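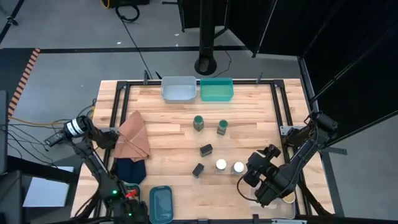

Kursunterlage 4: Regeln für die Arbeit am zweiarmigen Tischplatz
Modul Angewandte Robotik, Lehrwerkstatt Flikuvari
Bearbeitet von Faizal Liem

Inhalt dieser Einheit

4.1 Welche Normen uns betreffen
4.2 Der Arbeitsbereich und seine Grenzen
4.3 Ablauf vor dem Einschalten
4.4 Kabel und weiche Materialien
4.5 Aufbau der Sortieraufgabe
4.6 Protokoll
4.7 Aufgaben zur Vorbereitung

4.1 Welche Normen uns betreffen

In der letzten Einheit haben wir die Maschinenrichtlinie und ihre Nachfolgerin, die Maschinenverordnung der EU, besprochen. Für den Roboter selbst ist EN ISO 10218-1 wichtig, für die Integration in eine Anlage der Teil 2 derselben Norm. Die allgemeinen Grundsätze der Risikobeurteilung stehen in EN ISO 12100. Bitte verwechseln Sie diese Ebenen nicht. In der Prüfung lese ich oft den Satz «Der Roboter ist sicher nach Norm», und dieser Satz ist so nicht richtig. Beurteilt wird die ganze Anwendung, also Arm, Greifer, Werkstück, Tisch und die Person, die daneben steht.

Ein kleiner Arm mit wenig Kraft kann trotzdem eine Gefährdung sein. Quetschen zwischen Greifer und Tischplatte ist möglich, ebenso Quetschen zwischen zwei Armen, die beide in die Mitte arbeiten. Diese zweite Stelle fehlt in fast allen Beurteilungen, die ich von Studierenden bekomme. Man schaut jeden Arm einzeln an und vergisst den gemeinsamen Raum.

Die Hausordnung von Flikuvari ist keine Norm. Sie ist aber für alle Teilnehmenden verbindlich, und sie ist an manchen Punkten strenger.

4.2 Der Arbeitsbereich und seine Grenzen

Wir unterscheiden drei Zonen.

Greifzone: die Tischfläche innerhalb des schwarzen Metallrahmens. Alles, was gegriffen werden soll, liegt innerhalb des Rahmens.

Schwenkzone: der Raum, den die Arme erreichen können, auch wenn das Programm ihn nicht benutzt. Sie ist grösser als die Greifzone. Wer die Hand auf die Tischkante legt, befindet sich schon in der Schwenkzone.

Verkehrszone: der Boden um den Tisch. Die orange-schwarz gestreifte Markierung am Boden bedeutet bei uns, dass man ohne Auftrag nicht weitergeht. Auf der Markierung wird nichts abgestellt, auch keine Tasche für kurze Zeit. Die schwarzen Stellwände werden von den Teilnehmenden nicht verschoben. Wenn Sie mehr Platz brauchen, fragen Sie die Aufsicht.

4.3 Ablauf vor dem Einschalten

Die Reihenfolge ist wichtig und wird in der praktischen Prüfung bewertet.

1. Beide Arme ansehen, von der Basis bis zum Greifer. Sitzt die Kamera am Handgelenk fest?
2. Anzeige an der Basis ablesen und den Zustand notieren. Grün heisst in unserer Werkstatt nur, dass der Arm versorgt ist. Es heisst nicht, dass man ihn gefahrlos anfassen darf.
3. Not-Halt suchen und mit der Hand erreichen, ohne einen Schritt zu machen.
4. Tischfläche prüfen. Liegt nur das Material der Aufgabe darauf?
5. Boden prüfen, besonders die aufgerollten Kabel hinter dem Tisch.
6. Laut «Ich schalte ein» sagen und auf die Antwort der zweiten Person warten.
7. Erste Bewegung mit reduzierter Geschwindigkeit, ein Arm nach dem anderen.

Zwischen den Schritten 6 und 7 gibt es keine Unterhaltung. Ich weiss, dass diese Regel am Anfang ein bisschen künstlich wirkt.

4.4 Kabel und weiche Materialien

Zu den Kabeln hat die Gruppe Sutari im letzten Semester eine gute Frage gestellt: Ist ein dünnes Kabel, das über ein Tuch läuft, schon ein Mangel? Meine Antwort: Es ist ein Punkt für die Beurteilung. Beim Griff in den Stoff können die Finger des Greifers auch das Kabel fassen. Der Arm zieht dann an seiner eigenen Leitung oder an der des Nachbarn. Für den Punkt gibt es zwei zulässige Massnahmen: Man führt das Kabel am Arm entlang und befestigt es mit genug Reserve für alle Gelenke, oder man sperrt den Griffbereich im Programm so, dass das Kabel nicht erreicht wird. Klebeband auf der Tischplatte wird nicht akzeptiert.

Weiche Materialien haben ausserdem keine feste Höhe. Ein gefaltetes Tuch, das teilweise auf einem anderen liegt, ist an jeder Stelle anders dick. Die Anfahrhöhe wird deshalb nach der höchsten Falte eingestellt, und der Greifer fährt langsam nach unten. Bei einem hellen Tuch über einem dunkelblauen ist die Grenze für die Kamera gut zu sehen. Das hilft beim Einstieg, aber man darf daraus nicht schliessen, dass es mit zwei ähnlichen Farben auch funktioniert.

4.5 Aufbau der Sortieraufgabe

Am Tisch arbeiten wir mit zwei Kunststoffkästen am hinteren Rand, links hellgrau und rechts grünblau. Vor dem Start sind beide Kästen leer. Die kleinen Gegenstände liegen locker in der Mitte: die dunkelgrünen Dosen, die schwarzen Blöcke, die Behälter mit weissem Deckel.

Für die Anordnung gelten diese Regeln:

Die Gegenstände werden nicht in einer geraden Reihe aufgestellt. Ein Programm, das nur mit einer Reihe funktioniert, ist nicht fertig.

Stehen zwei Behälter direkt nebeneinander, so muss die Gruppe vorher schriftlich festlegen, welcher Arm welchen Behälter nimmt.

Ein Arm darf die Mitte erst überqueren, wenn der andere seine Halteposition gemeldet hat.

Durchsichtige Behälter werden für die Tiefenmessung als schwierig eingestuft und zuerst mit der Hand am Teach-Griff angefahren.

Fällt ein Gegenstand um, wird das Programm gestoppt. Man greift nicht schnell dazwischen, auch nicht bei einem leichten Teil.

Jede Gruppe macht 16 Durchgänge. Ein abgebrochener Durchgang zählt mit und wird nicht wiederholt.

4.6 Protokoll

Das Blatt wird mit Kugelschreiber geführt, Korrekturen werden durchgestrichen und mit Kürzel versehen. Einzutragen sind: Uhrzeit, Namen beider Personen, Zustand der Anzeigen, Lage der Gegenstände als Skizze, Ergebnis, jeder Halt mit Grund. «Technisches Problem» ist kein Grund. Schreiben Sie, welcher Arm an welcher Stelle stehen geblieben ist.

Die Vorlage liegt im Kursordner Vainio unter der Nummer 440. Ältere Vorlagen aus dem Kurs in Prumusthorpe haben keine Spalte für den zweiten Arm und werden nicht mehr angenommen.

4.7 Aufgaben zur Vorbereitung

a) Zeichnen Sie die drei Zonen für Ihren Tisch von oben. Tragen Sie die Stellen ein, an denen sich die Schwenkzonen beider Arme überschneiden.

b) Beschreiben Sie eine Quetschstelle, die nur entsteht, wenn beide Arme gleichzeitig fahren, und nennen Sie eine technische und eine organisatorische Massnahme dagegen.

c) Lesen Sie in EN ISO 12100 den Abschnitt über die Reihenfolge der Schutzmassnahmen. Ordnen Sie die Massnahmen aus 4.4 dort ein.

Abgabe auf Papier vor Beginn der nächsten Einheit, höchstens vier Seiten ohne Skizzen.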